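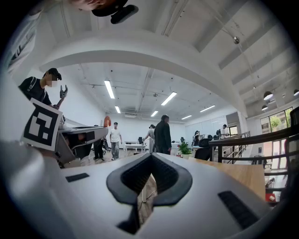 *Attachment 1 – Open-plan area, desk side. Light wooden desktop to the right, colleagues in the middle distance.*

**Ticket 412**
**Opened:** 23/01/2025
**Site:** Zonberg, open-plan office, Area 104
**Category:** Lighting and electrical
**Priority:** 2
**Status:** Closed, with one item carried forward

**Fault as reported**

The department occupying Area 104 reports that part of the ceiling lighting dims without warning and returns to full brightness after several seconds. A low buzzing is heard while the light is reduced. The fault has been noticed mainly in the late afternoon. Occupants of the wooden desks have asked for the matter to be treated as urgent, as the work carried out there involves small items and the change in light is tiring to the eyes.

The department has also asked whether the desks may be moved nearer to the windows until a repair is made.

**First response**

The request was passed to Building Services. The department was asked to provide the following:

- the times at which dimming was noticed
- confirmation that the wall switch had not been used

Times were supplied by return. They did not match the cleaning rota or the heating timer. The wall switch had not been touched.

Permission to move the desks was declined for the present. The floor sockets are fixed, and extension leads may not be laid across a walkway.

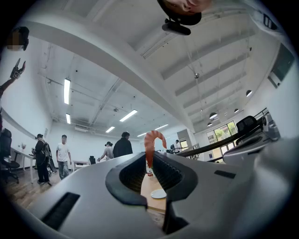 *Attachment 2 – Ceiling with light panels lit, beams and cable runs. Shrimp toy held in black fingers, table below with small white plate and bottle.*

**Assessment**

The panels were lit at the time of the second attachment, so the fault could not be judged from it. It was of use in planning access: thin cables and pipes run between the beams, and a small round fitting hangs on a wire to one side. The access platform must be kept clear of this.

The lighting is supplied from circuit 151 and regulated by a Skukico dimming controller. Dimming is not required in this area and the controller should have been set to constant output.

**Work carried out**

1. Circuit 151 was isolated and the connections at the controller were checked. One terminal was found to be slack and was tightened.
2. The controller was found in daylight-saving mode and was reset to constant output.
3. The buzzing was still present on one panel after the reset. The driver for that panel was replaced with an Imai unit from stores.
4. The lights were left on for more than 2 hours with the department present. No dimming was noted.

Occupants were asked to clear plates, bottles and loose items from the table before the platform was brought in. The department is thanked for its assistance.

**Carried forward**

The remaining drivers are of the earlier type. Zetell has been asked to quote for their replacement, to be considered with the other ceiling works in June. If dimming returns before then, please reply to this ticket – do not open a new one – and state which panel is affected and the time.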